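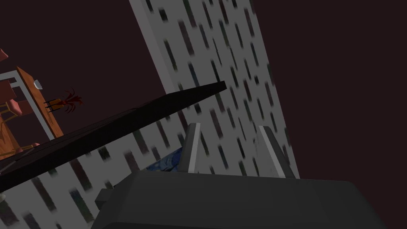 Wrist view in the apartment scene, hand rolled well over, gripper empty.

Re: [trastley-dev] wrist camera roll and the pose estimator

Pylyp Kostiuk wrote:

> I merged the wrist view into the Danko branch yesterday and the
> estimator is giving me poses that are plainly wrong whenever the hand
> is rolled. With the hand level it behaves. Past a certain roll it
> starts putting the wall where the floor should be, and the planner
> then refuses every approach because it thinks the fingers are inside
> something.
>
> I tried turning off the gravity prior and it got worse, which I did
> not expect. I also tried the Elance depth filter at the default
> settings and saw no change either way.
>
> Two questions. Is the estimator supposed to cope with a rolled
> camera at all, or do we assume someone levels the image first? And
> is the self-mask meant to be applied before or after the rotation?
> The header file says one thing and the wiki says another.
>
> I have 500 rendered views from the apartment scene if anybody wants
> them. They are on the share under may/rolled.

Thanks, I pulled the set and ran all of it through the current head of the Danko branch. Replies in order, then a patch proposal at the end.

First question. Yes, the estimator is supposed to cope. There is no leveling step anywhere in the pipeline and I would prefer we don't add one. Leveling by resampling the image costs us time on the control machine and throws away the corners, and with a wrist camera the corners are often the only part not covered by the hand. The view I put at the top of this message is a fair case. The housing and the two fingers take up the lower center and right, the dark background takes most of the rest of the right side, and what you have left to work with is the speckled wall, the dark slab crossing in front of it, and some furniture at the upper left. If you level that one you lose part of the furniture, and the furniture is what tells you which way is up.

So the estimator works in the camera frame and takes the roll from the arm's joint state. That part is fine. I checked the roll it receives against the roll from the simulator on every view in your set and they agree.

What is not fine is the plane stage. It sorts candidate planes into "floor-like" and "wall-like" before the roll is applied. I had forgotten this. It was written when the only camera was the fixed one on the Beltberg cell, which never moves, so the order of the two steps made no difference and no test covers it. With a rolled wrist view the label is decided by which way the plane leans in the image, and a big flat wall with a lot of texture will win the floor label easily. In this view the wall is the best textured surface by a long way. All those short dashes give the matcher plenty to hold on to, and they all slant the same way, so it comes back with a confident answer and a wrong label.

That also explains why turning off the gravity prior made it worse. The prior was pulling some of the bad labels back. Without it, nothing does.

Numbers from your set, current head, nothing changed:

views with the wrong plane labeled as floor: 71
the same with the gravity prior off: I stopped the run early, it was clearly more

I have not looked at every failure by hand. The ones I did look at were all the same thing, a wall taking the floor label.

Second question, the self-mask. Before the rotation. The header is right and the wiki is wrong. The mask is drawn from the hand model in camera coordinates, so it never needs rotating. If you apply it afterward you are rotating a mask that was already in the right place, and it ends up beside the hand instead of on it. I suspect this is the reason the planner thinks the fingers are inside something: the fingers are not masked, their points get into the map, and the collision check finds the hand touching itself. Can you check which order your branch uses? It is in the function that builds the point set, near line 616 in my checkout.

While you are there, please also look at the mask's margin. The hand model we ship is missing the small block on the left side of the housing. You can see it in the render, sticking out past the shoulder. It is dark and it overlaps the wall, and our mask stops at the shoulder, so those pixels go through as scene. I would rather fix the model than widen the margin. A wider margin also eats into the gap between the fingers, and we need the gap clear for the "is anything held" check. On this view the check gives the right answer, nothing held, but the wall pattern shows straight through the gap and the score was closer to the threshold than I like. I may raise the threshold on that separately.

About the depth filter: it won't help here. It removes isolated bad points, and the points we are getting are good ones with a bad label. Leave it at the defaults.

Proposed patch, which I can post tonight if there are no objections:

1. Move the plane labeling to after the roll is applied.
2. Refuse to label any plane when the joint state is older than 4 control ticks, and return "unknown" instead of guessing. The planner already handles "unknown" by holding position.
3. Add the missing block to the hand model and regenerate the mask.
4. Correct the wiki page.

With only item 1 applied locally, the wrong floor labels on your set go away. I have not run it on the real arm. I also have not timed it, though it is the same work in a different order so I don't expect a difference.

One thing I am less sure about is the dark slab. It is nearly black with almost no texture, and from this angle you mostly get its thick front edge and a thin piece of the top. The matcher finds very little on it. After the patch it comes back as a few scattered pieces with no label, and the planner treats the space between the pieces as free. I think that is a bad default for a wrist camera that may be moving toward it. The old code filled such gaps in, but it did so by extending the nearest labeled plane, and I don't want that back. If somebody has a view on this I would like to hear it before we tag the release – it doesn't need to hold up the patch.

Pylyp, could you add a handful of the rolled views to the regression set? Pick ones with different roll angles, and include at least a couple where the hand hides most of the furniture. The whole set is too large for the nightly run. Please keep the joint state files next to the renders, the test loader looks for them in the same directory and gives a very unhelpful error when they are missing.

I'll cut the Trastley branch after that is in.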